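April, late, kitchen

Finished the cut of the Ullthorpe episode at ten past one and then lay awake hearing my own voice say "liminal." I said it four times. I took three of them out and kept the one where Somkiat Kongkaew groans, which is a good groan.

The movie, for future me, who will have forgotten: Ullthorpe is a haunted reservoir picture. A village gets flooded to make the reservoir, the villagers object by staying, and 93 minutes later a water inspector walks into the shallows with her clipboard. I love the clipboard. Somkiat thinks the clipboard is the worst thing in it and gave a speech on the subject that ran longer than the inspector's whole part. We cut the speech too. He doesn't know yet.

We had meant to do Buletti first, the one with the butcher and the twins, but the only copy either of us could find had the dubbing running a good sentence behind the mouths. I watched half of it that way. It was better than I remembered, and I suspect the delay was doing most of the work. Somkiat says a real critic would track down a proper print. A real critic is welcome to my inbox.

Two people wrote in about the Farías episode. One wanted to tell us we had mixed up the two sisters from start to finish, and we had. The other wanted to know whether we took requests and then requested something I'm fairly sure is a dishwasher commercial. I watched it. Strong opening, falls apart once the plates come in.

Spent the afternoon on the Trasix question. Trasix is 225 minutes long in the version people argue about, and it has a middle hour in which a man repairs a radio. Every horror fan I trust says this hour is the scariest thing they ever sat through, and every one of them has also admitted, under light pressure, to making a sandwich during it. I got through it in two sittings. My notes for the radio hour say "hm," then a gap, then "oh no," then a phone number I can't place.

Downloads went past 400 on the last one, a personal best. My sister is some of those.

Must remember: new foam cover for the second mic, reply to the sisters person, stop saying liminal.

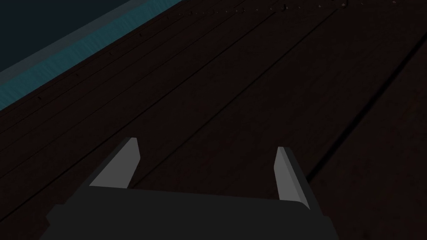
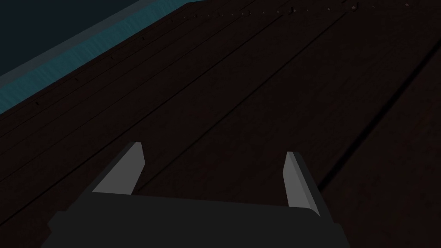 Dark wood in both.

Somkiat texted while I was brushing my teeth. So, for the record:

Are we doing Trasix as one episode or two?

One, with a break right where the radio comes on, so people can get their sandwich.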